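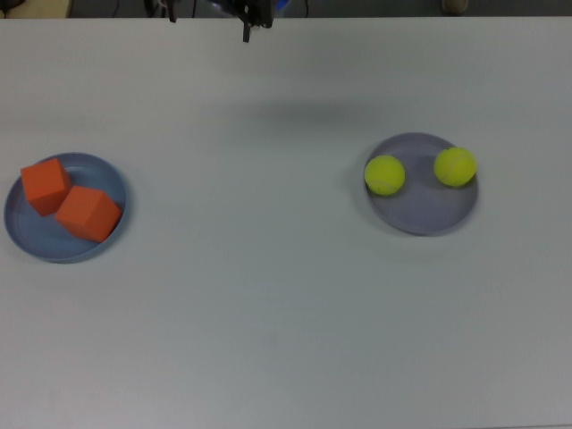 The one that wouldn't let go

Saturday, twenty past four in the afternoon, Lavico's test room. Cubes on one plate, tennis balls on the other, arm overhead. Sort, clear, put it all out again. Dull work and meant to be. The arm had got through 102 rounds without a hitch.

Then round 103. Gripper closes on a ball, lifts, swings across, lowers. Doesn't open. The software says it has. So the arm goes back for the next ball with the first still in its fingers, and pushes.

"It thought its hand was empty," says Ya-wen Fu. "So it kept going down. The table held. The wrist didn't."

She hit the stop button. The arm took 2 seconds to freeze, which is a long time if you're standing next to it. She was. No one hurt, one cracked wrist joint, a dent in the table they've since swapped out.

The cause was small, as they often are. A finger sensor, made by Harkell and fitted in April, had worked a wire loose. When the signal dropped out the program read the silence as "open". Not as "don't know". Fu's team had written that line themselves and she doesn't blame the part.

The slow stop bothers her more. The button was wired through the same computer that runs the arm, and the computer was busy. It should of had its own line straight to the motors. It does now.

Other changes. A lost signal halts everything. The arm checks its grip by weight as well as touch. A limit on how hard it can push down, set low. And a taped line on the floor, 5 feet back, that you don't cross while it's moving. Fu crossed it twice in the first hour. Habit.

Siu, the customer, wants the arm for packing mixed goods and was told the same evening. They've asked for 2,000 clean rounds before it goes anywhere near their staff. Fledetti, who make the gripper, are looking at a clip to hold the wire in place. No date for that yet.

So it's back to cubes and balls. Fu pulls the wire out by hand every morning before they start, just to see teh arm stop. On the day I visited it stopped. She plugged it back in and set the count to zero.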